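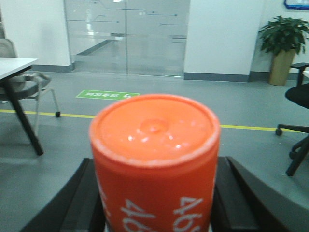 The bin is the easy part

By Mahfuz Sultana

Every December somebody in our building decides we should be better organized, and every December the answer comes in blue plastic. The catalogs arrive and so do the quotes. This time Zolik wanted 4000 for bins and a roller rack, delivery extra, and a rival outfit called Gremeo would do something similar for a bit less if we signed by Tuesday. I have sat through both pitches. I came away thinking what I thought before, that bins are mostly a way of moving a mess from where you can see it to where you can't.

I'll be fair to them. A bin with ribbed walls and a good lip is a nice thing to carry. It stacks, it slides, and it doesn't turn to mush the way a carton does. I just don't believe the promise that comes with it, that once everything has a bin everything has a place. I used to work in a stockroom on Fekadska where everything had a bin. We had 37 of them on one wall, and if you wanted a roll of tape you went out and bought a roll of tape.

My trouble is with what happens one item at a time. Take a plain orange container with big white numbers on the side. The numbers look like a system. Somebody printed them large so they could be read from a few steps away, and then people go and put the thing down whichever way suits the hand. Now you're tilting your head to read it, and you're no faster than the person who never labeled anything.
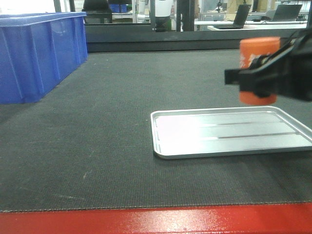

The metal tray and the blue bin, with the orange container up over the far right of the tray.

I have more faith in trays, I admit. A shallow tray can't hide much. You put a thing in it and the thing sits there in plain sight until you deal with it, which is annoying in exactly the way a work table ought to be. A deep bin forgives you. It will take the tape, the odd cable and the part you meant to send back, and it will look just as tidy from the side as it did when it was empty. I can't think of another piece of office equipment that gets so much credit for having opaque walls.

Hubáček, the consultancy that came in before the salesmen did, told us the fix was more lines and more signs. Yellow line on the floor, sticker with an arrow, one color per zone. I don't hate a floor line. I've noticed, though, that people obey it for a few weeks and then it becomes part of the floor - you stop reading an arrow about when you stop seeing it. They charged 2000 for that advice, and the tape was not included.

Then there are the rollers. I was ready to dislike them and I can't quite manage it.
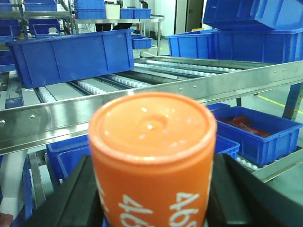 Blue bins on the roller lanes and on the steel shelving behind, orange container up front.

A sloped rack with rollers does at least one useful job. Fill it from one end, take from the other, and the oldest stuff comes to you first. That's a rule built into the furniture, and it keeps working when people are tired or in a bad mood. But look at how much rack it takes to get one modest rule, and then ask how much you own that needs to be used in order. Cans of something with a date on them, sure. Staplers, no. I asked the Zolik man what we would be putting in ours and he said that was up to us.

So I'd go slowly. Buy 7 bins, since that's as many as I have ever seen anyone keep straight, and use them for a season before you let a rack in the door. Put the tray in the middle of the table and leave it there. Print your numbers on the top as well as the side. If the bins are full by spring, tip one out and see what's in it before you order another - my guess is cables.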